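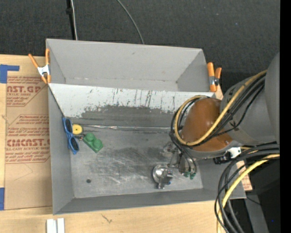 **Infusion suite, pediatric oncology day unit: monthly safety inspection**

Date: Sat 9 November
Inspector: Korkor Agbenyega
Accompanied by: Everett Whitlock (pharmacy), second half only
Previous inspection: Heather Ormsby
Ratings: OK / Action / N/A. Anything marked Action needs an owner before the sheet is filed.

## 1. Treatment chairs and bays

- [x] Chair brakes hold on all bays. **OK**
- [x] Recline to flat without power. **OK.** Bay 4 is stiff but reaches flat. Lubricate at next service.
- [ ] Call buttons reachable by a seated child. **Action.** Bay 2 cord is tied to the rail on the far side. Retied during inspection; ask evening staff to leave it there. Owner: Merrick.
- [x] Curtains clear of pump stands. **OK**
- [x] Weight scale within calibration. **OK.** Sticker valid to April.

## 2. Infusion pumps

- [x] Electrical test labels in date. **OK**
- [ ] Drug library version matches pharmacy master. **Action.** Pump 1,978 still shows the previous version after restart. Removed from use and tagged. The other pumps updated normally. Owner: Whitlock.
- [x] Occlusion alarm audible at the nurses' station with door closed. **OK**
- [x] Battery holds charge for 38 minutes unplugged at test rate. **OK.** Tested on one pump per bay.
- [x] Pediatric rate limits active. **OK.** Hard limit could not be overridden at the bedside, as intended.

## 3. Chemotherapy handling

- [x] Closed transfer connectors (Closex) in stock in both sizes. **OK**
- [x] Outer bags sealed on delivery from pharmacy. **OK.** Three deliveries observed.
- [ ] Two-person check signed before each start. **Action.** One chart from Thursday has the second signature entered after the start time. Nurse interviewed; the check was done, the signature was late. The form requires it before. Reminder to go out at handover. Owner: Ormsby.
- [x] Vincristine supplied in minibags only, labeled for intravenous use. **OK**
- [x] Gloves and gowns rated for cytotoxic use. **OK.** Small gloves low, reorder placed.
- [x] Cytotoxic waste containers closed, below fill line. **OK**

## 4. Spill and exposure

- [x] Spill kit sealed and in date. **OK**
- [ ] Second spill kit in the procedure room. **Action.** Kit present, seal broken, absorbent pads missing. No spill is recorded in the log for this period, so either the pads were borrowed or the log is incomplete. Replace the kit and check with night staff. Owner: Agbenyega.
- [x] Eyewash flushed and logged. **OK**
- [x] Extravasation box contents match list. **OK.** Cold packs moved to the lower freezer shelf; list amended.

## 5. Emergency equipment

- [x] Resuscitation cart checked daily. **OK.** No gaps in the log.
- [x] Mask sizes infant through adult. **OK**
- [x] Anaphylaxis drugs with weight-based dose card. **OK.** The card is the current one.
- [x] Oxygen and suction working, all bays. **OK**

## 6. Medication refrigerator (Drusix unit)

- [x] Temperature within range for the whole period. **OK**
- [x] Alarm tested. **OK.** Door held open; alarm sounded and the page reached pharmacy.
- [x] No food or specimens. **OK**
- [ ] Door seal. **Action.** Lower corner has lifted. Temperature not affected so far. Request sent to Sterlow. Owner: Whitlock.

## 7. Infection control and family area

- [x] Hand gel at each bay and at the entrance. **OK**
- [x] Toy cleaning log complete. **OK**
- [x] Isolation room pressure indicator reads correctly. **OK**
- [x] After-hours fever line number posted and included in discharge packs. **OK.** Number dialed and answered.

## Comments

The late signature in section 3 is the second in 6 months. Both occurred when two starts were booked at the same time. Nosipho Le Roux to review the booking template.

Pump 1,978 is not to return to the floor until pharmacy has confirmed the library version in writing.

Sheet copied to F. Merrick and N. Le Roux. Original in the unit binder.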